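Comparing Two Sets of Gripper Fingers for Handling Soft Bags with a Two-Armed Robot

Final project report, Robotics Laboratory, Miltavthorpe
Submitted March 15, 2024
Supervisor: Somkiat Rojanasak

1. What we set out to do

The original proposal promised a robot that could pack a suitcase. By the second supervision meeting it had become a robot that could pick up a bag, open it and put it down again, and by the fourth we had agreed that picking it up was a perfectly respectable topic for a report. The title has been changed on the form. The suitcase is still in the lab if anybody wants it.

The question we ended up with is a small one. Given two arms, each with a parallel gripper, and a soft zipped bag that sags wherever it isn't being held, does the shape of the fingers matter more than the way the arms are controlled? We had two sets of fingers and two controllers, so we tried all four combinations.

2. Equipment

Both arms are the lab's own and had been used for stacking blocks before we got them. Blocks are a kind object to learn on. They have corners, they stay where they are put, and they look the same after being picked up as they did before.

The first set of fingers came from Sadowski. They are broad and blunt, with a flat pad on the inner face. The second set, from Ronden, are narrower and have a shallow curve towards the tip, which the data sheet says is for "compliant goods". We spent some time trying to decide whether a bag was a compliant good. It did not comply with much.

For control we used the position controller already installed on the arms, and then Drarkeo, a force-limited controller written by last year's group. Drarkeo closes the gripper until the motor current passes a threshold and then holds. It has one page of documentation, half of which is a list of people to thank.

A fixed camera recorded every trial. We had meant to use it for finding the bag automatically, but that would have been a second project, so the bag was placed by hand on tape marks and the camera was used only for deciding who was right in arguments.

3. Method

Each trial went as follows. The bag was set on the marks with its zip facing up. The left gripper took hold of the top to one side of the zip, and the right gripper took the corner by the zip's end. Both arms then lifted together, held still, and came down. We called a trial a success if the bag left the table and neither gripper lost its hold before the lowering began. A bag that turned or drooped but stayed up was a success. We argued over this rule and kept it, mainly on the grounds that the other rule left us with very little to put in section 4.

The handles were left loose. Tying them down would have made everything easier and would also have made it a different bag.

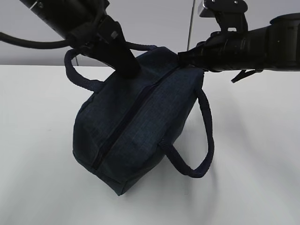 We set the grip points once at the start of each session and did not touch them again until the end, even when it was obvious that one of them was off. This was hard on morale but it did mean that the four combinations could be compared fairly. Between trials the bag was patted back into shape by whoever was standing closest. We did not standardise the patting, and we should have, as one of us turned out to be a much firmer patter than the other.

In total the arms made 1,131 lifts. Of these, 1,000 were kept for the comparison, split evenly between the four combinations. Another 62 were practice runs, and the remaining lifts were thrown out for reasons such as a cable catching, the log file not being switched on, or the emergency stop being leant on.

4. Results

The Sadowski fingers did better than the Ronden ones with either controller. We had expected the opposite and had already written most of the paragraph explaining why. The curved tips worked well when they met a fold of cloth squarely, but if the fold was thin they tended to close on its very edge, and the bag would slide out slowly during the hold. The blunt fingers simply squashed whatever was there.

Changing the controller made less difference to success than changing the fingers. Where it did matter was in how the lifts failed. Under position control, a bad grip usually showed itself at once. Drarkeo's failures came late — the bag went up nicely, everyone relaxed, and then one side let go. In 26 of the Drarkeo trials the current reading dipped before the slip, so a warning could be built from it. We did not build one.

The worst single spot was the corner near the zip. Cloth beside a zip is stiffer than cloth elsewhere, and a few millimetres decided whether the gripper had the stiff part or the soft part. Moving the right grip point inwards in July, during our early tests, had seemed to cure this. It had in fact moved the problem to the left arm.

5. Limitations

We used one bag. It was empty throughout, and a full one would hang differently and pull harder. The two sets of fingers also differ in pad material as well as shape, so we can't say which of those is responsible. Rojanasak pointed this out in the first week and again, with great patience, in the last.

6. Further work

The next group should try the Sadowski pads glued to the Ronden fingers, which would settle the point above in an afternoon. They should also choose the force threshold properly. Ours was the number that was in the file when we opened it.

The tape marks have been left on the table. Please don't peel them off before the resit students have finished.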